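Lista de comprobación de puestos de trabajo
Bidadmont, nave Eltstead
Revisión: 23 de abril de 2022
Puesto 7, mesa con tapete

Valoración: C (correcto), O (con observaciones), N (no conforme)

1. Superficie del tapete: O
La ficha anterior decía «como nuevo». Cuesta creerlo. El gris está desigual, con zonas más claras y polvorientas, y hay arañazos blanquecinos. De momento no pido cambiarlo, pero tampoco firmo que esté impecable.

2. Borde delantero del tapete: O
Algo deshilachado en la costura. Según el proveedor, Fullirus, eso es «estético». Lo será hasta que alguien enganche una manga. Repasar la costura y volver a mirar en septiembre.

3. Franja roja del frente: C
Lisa y bien visible. Se supone que el color recuerda a la gente que no debe apoyarse ahí. Dudo que alguien haga caso, pero la franja cumple.

4. Barra trasera: C
Recorre casi todo el fondo. Comprobados los 2 puntos de fijación, sin holgura. Que sirva para evitar caídas de material por detrás ya es otra cuestión: es baja, y una pieza redonda la salta sin esfuerzo. El manual de Dewan la llama «barrera». Yo la llamaría tope.

5. Elementos suspendidos sobre la mesa: N
Cuelga algo beige arrugado, tela o papel, por encima de la zona de trabajo. Me dicen que es provisional. En la revisión anterior también había cosas provisionales. Retirar.

6. Entorno inmediato: N
Detrás de la barra hay demasiado bulto. La caja de plástico azul debería ir a la estantería, y la chaqueta negra, al perchero, que para eso se compró. Plazo: 2 días.

7. Orden general: O
El parte de turno marca «zona despejada». La mesa, pase. Lo de atrás, no.

Resultado: 2 puntos C, 3 O y 2 N. El puesto puede seguir en uso mientras se corrigen los puntos 5 y 6. No acepto como prueba un correo diciendo que ya está hecho; hay que pasar a verlo.

Pendiente de otras revisiones: falta la hoja 17 del archivador, la de limpieza de tapetes. Si alguien la tiene, que la devuelva. Sin ella no hay manera de saber cuándo se aspiró este por última vez, y el aspecto no invita al optimismo. 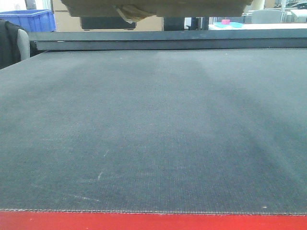
Puesto 7. Estado del tapete y de la zona posterior (puntos 1, 2, 5 y 6).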